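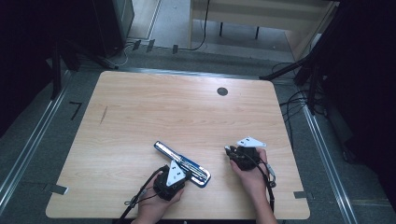

Fig. 1. Two hand-held grippers and a blue and silver object on a wooden table.

Unit 9: Retrospective distance in the personal essay

Prepared by Aurélien Pons. Read before the August seminar, with pages 2 to 22 of the course reader at hand.

9.1 Terms

A first-person account of past events has at least two positions in time. The experiencing self is the person to whom the events happened. The narrating self is the person setting them down. Both are called "I", and English gives the reader no pronoun to tell them apart. The separation is carried by tense, by adverbs of time, by vocabulary and by what the narrator claims to know.

Retrospective distance is the gap in knowledge between the two. It is related to elapsed time but should be marked separately in your annotations. An essay written a week after a funeral may have considerable distance; one written decades later may have almost none if the narrator declines to use anything learned since.

9.2 Markers

Consider the opening of the Flismont essay (reader, page 2):

"My father drove with the window down as far as Buter. I thought he was hot."

The first sentence has no visible distance. The second has a great deal, all of it in "I thought". The verb reports a belief and implies that the belief has since been revised. Delete it ("He was hot") and the narrator becomes answerable for the statement.

Other common markers:

Cognitive verbs in the simple past: thought, supposed, took it for granted.
Conditional forms with future reference: "I would not see the house again."
Present-tense intrusions: "I am less sure of this now."
Vocabulary unavailable to the experiencing self, such as a clinical term in an account of early childhood.

The last is the marker most often produced by accident. In a draft where the narrator is a child throughout, a single adult noun will move the point of view for the length of a clause. The reader may register the shift without being able to locate it.

9.3 Withheld knowledge

The narrating self normally knows the outcome before the first sentence. Holding it back is a convention, and readers accept it on condition that the withholding is consistent. Difficulties arise when the narrator uses later knowledge in one paragraph and suspends it in the next for the sake of suspense.

Compare the two versions of the hospital scene in the Wouters essay. In the earlier version the diagnosis is held until the final page, although the narrator has already commented on events that follow it. In the revised version the diagnosis is given in the second paragraph. The scene loses its surprise and gains room for the conversation in the corridor, where neither speaker mentions the illness. The revised text runs to 2967 words. The corridor takes up more of it than any other passage.

Early disclosure is one solution. Another is to remove the later commentary and hold the distance near zero until the diagnosis arrives. Either is defensible -- the mixture in the earlier version is difficult to defend.

9.4 Reconstructed dialogue

Direct speech recalled after many years is rarely verbatim. Current practice in the genre tolerates reconstruction where the substance is remembered and the wording is plausible for the speaker. Indirect speech makes a weaker claim: "She told me to go home" commits the writer to the instruction only. Zevlow alternates the two within a single quarrel, keeping quotation marks for the lines the narrator says she can still hear. The alternation is itself a marker of distance and should be annotated as one.

9.5 Exercise

Take a scene from your own draft. Underline every clause that only the narrating self could have written. Rewrite the scene with those clauses removed, changing nothing else except where grammar requires it. Bring both versions to the seminar on paper, double-spaced, with a wide left margin.

Further reading: the Zevlow extract, complete, including the author's afterword on sources. Notes on composite characters are held over to the next unit.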